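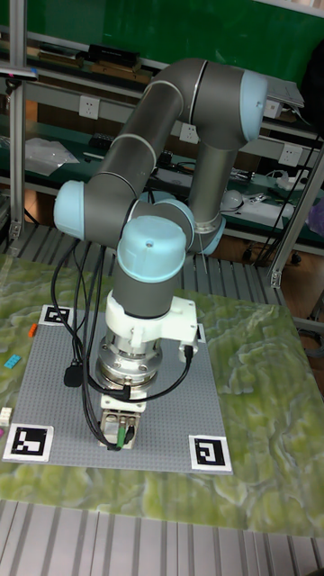

Is a parallel gripper with two rigid fingers accurate enough to pick up LEGO bricks from a studded plate?

It is accurate enough if the plate is located properly and the approach is vertical. In my trials the gripper itself was rarely the limiting part. Most of the misses came from the wrist calibration, and most of the rest came from cable drag.

I've been comparing two grippers on the same six-axis arm: the Lokuner, a small electric unit with two metal fingers, and the Ulareck, which has a longer stroke and a heavier body. Both are position controlled with a force limit. The arm controller runs Shahbazi 3, which treats either one as a serial device and polls it at a fixed rate.

The plate is a grey studded baseplate with a fiducial marker at each corner. LEGO suits this work because the stud pitch is 8 mm everywhere, so an error in the plate frame shows up as a consistent offset in studs. You can read it by eye before you open a log file.

Procedure was the same for both units. Home the arm, detect the markers, solve for the plate pose, move to a hover point, descend at 30 mm/s, close, lift, and put the brick back one stud over. I ran 26 picks per gripper per session.

The marker solve needs some care. The wrist can cover a corner when the arm reaches across the plate, and with three markers the solve still converges, but the residual goes up. I now take the pose from a parked position and hold it for the whole pick.

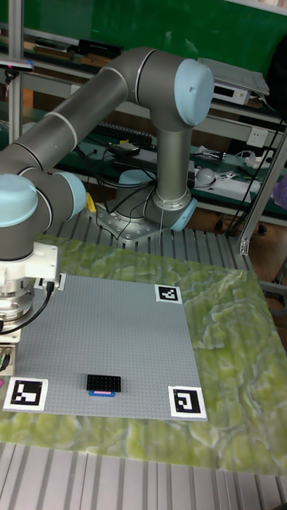 Finger opening and approach

The Lokuner's usable opening is narrow. On a 2x4 brick gripped across the short side there is clearance on each finger, but not much of it, and a yaw error of a couple of degrees puts a fingertip down on a stud. The Ulareck forgives more yaw. It also knocks over neighbouring bricks, as the fingers need more room on the outside.

Thin plates are a separate problem. A flat piece lying on the studs gives the fingers very little side wall to hold, and closing above the centre of that wall makes the piece tip out. Lowering the grasp height by half a millimetre fixed most of these on the Lokuner. I couldn't go lower on the Ulareck without the tips touching the baseplate.

Closing force made less difference than I expected. I tried four settings on each and ended up near the bottom of the range on both.

Cabling

Gisela Zúñiga at Grellgate suggested logging wrist torque with the gripper open and nothing in it, purely to see what the cables were doing. The offset changed with wrist rotation by more than the contact threshold I'd been using. I rerouted the loop with more slack at the elbow, and the false contacts dropped from 7 in a session to one.

The Shahbazi timeout defaults to 3000 ms. If the gripper stops answering, the arm sits at the bottom of its descent for the full period before it faults. I've shortened that, and I've put the status check ahead of the descent instead of after it.
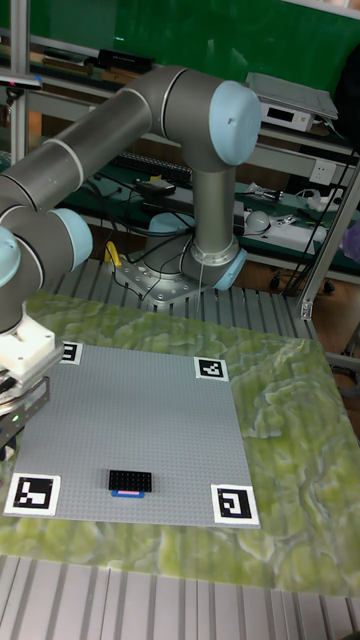

Where it stands

For bricks, I'm staying with the Lokuner. It's lighter, and the finger geometry matches the job. For anything wider than four studs I'd swap to the Ulareck and accept the slower close.

Still to do: repeat the thin plate picks with rubber-faced tips, and redo the hand-eye calibration with the arm warmed up. All the numbers so far are from a cold start on a Friday morning, and I don't trust the last half millimetre of them.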